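Search this guide
Enter a keyword or model number
Go

Section 4: Fitting the Prateo worktop lamp

Read this section through before you start. The lamp is meant for desks, benches and hobby tables with a top no thicker than 90 mm. For thicker tops, use the wall bracket instead (see Section 5).

What you need

- the lamp head, arm and clamp
- the mains adaptor supplied in the box
- a cross-head screwdriver
- a soft cloth

CAUTION: Do not plug in the adaptor until step 7. Do not use an adaptor from another lamp, even if the plug fits.

Choosing a position

Fit the clamp where the light will fall across your work from the side. If you write or draw with your right hand, put the lamp on the left. Pale tops throw back more light than dark ones, so start on a low setting and turn it up if you need to.
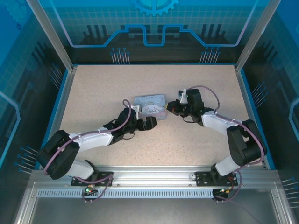

Words: Jaruwan Wongsuwan, Bisbridge product guides
Updated February

A speckled beige top is easy to work over, but screws and other small parts can be hard to pick out against the pattern. Put down a plain mat for fine jobs.

Fitting the clamp

1. Wipe the edge of the table and let it dry.
2. Open the clamp fully and slide it on until the back plate touches the edge.
3. Turn the knob by hand until the clamp stops moving - do not use pliers.
4. Lower the arm into the clamp and tighten the side screw.
5. Push the lamp head onto the arm until it clicks.
6. Run the cable down the arm and press it into the clips. Leave a small loop at each joint so that the arm can bend freely.
7. Plug in the adaptor and press the switch once.

Note: The lamp comes on at 600 lumens. Hold the switch down to make it brighter or dimmer. It keeps your last setting when you turn it off.

CAUTION: Keep the lamp head at least 4 cm away from paper, cloth and plastic film.

If the lamp does not light, check that the adaptor is pushed fully home, then try another socket. If the arm droops, tighten the side screw by a quarter turn.

Related sections
Section 5: Using the Matei wall bracket
Section 6: Cleaning and storage
Spare clamps and clips
Nomemberg floor stand: set-up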